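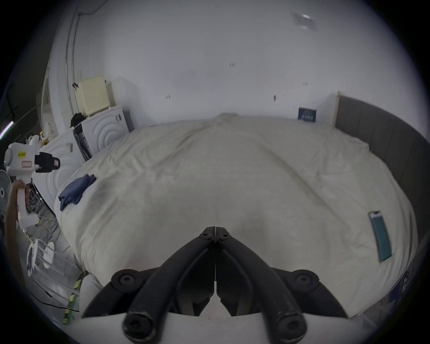

Tavberg 手持夹爪:四月进度汇报

2025年4月12日

Visser 资助组的各位好!上次的汇报我写得太像说明书了,这回就随便聊聊,账目照旧放在最后。

先说好消息,夹爪终于能从工作台搬到床边来试了。我们这个项目本来就是冲着家务去的(叠被子、收衣服、捡小东西),老在台子上夹木块,夹得再漂亮心里也没底。两根黑色弯指还是原来的弧形,外侧的螺栓我全部重新紧了一遍,浅色底座也换成了新打印的那版,握在手里明显稳多了!

麻烦的是布料。床上放一团蓝色的布,人伸手一抓就起来,夹爪却老是先把下面的毯子带起一个褶。我试着把下手的角度放平一点,好了一些,但遇到特别皱的地方照样打滑。指尖的垫片我打算再磨两种斜度出来比一比,软一点的材料也想试,店家那边说下周到货。

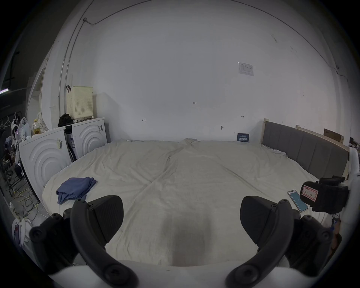 Lidemia 共享工坊|家务夹爪小组

接着说录数据的事。这个月一共录了 150 段,其中 16 段废掉了,大多是我自己手抖,也有两回是忘了先校准开合零位(真的很丢人)。剩下的都按动作分好类,放进了 Zeradgate 的共享文件夹,你们用原来的账号就能看。

线缆还是老样子,乱!拖来拖去很容易绊脚,我想在握把后面加个卡扣,图纸画了一半。另外连杆那里会响,不影响开合,可听着烦,拆开上了点润滑脂之后安静了几天,现在又开始了,我怀疑是孔位偏了一点点。 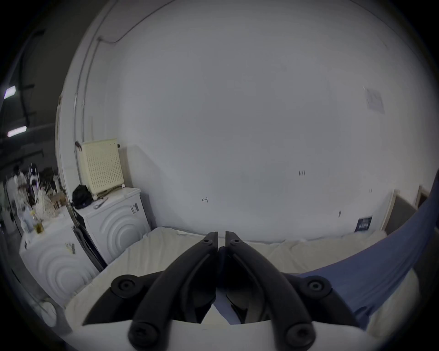 所以下个阶段我想先把连杆重做,垫片可以往后放。两指合拢的时候如果间隙不匀,后面录多少段都白搭,这一点我之前太乐观了。重做需要 3 周,中间还会照常录,用备用的那套连杆顶着。

花费方面,轴承和螺栓已经买齐,打印耗材还剩 2 卷,够用到下次汇报。软垫材料的发票等到货后补给你们。想申请的只有一件事:能不能把原本留给展示架的那笔钱挪到连杆加工上?展示架我自己用边角料钉一个就行,挪不了也没关系,回信跟我说一声,我好去跟加工店定时间。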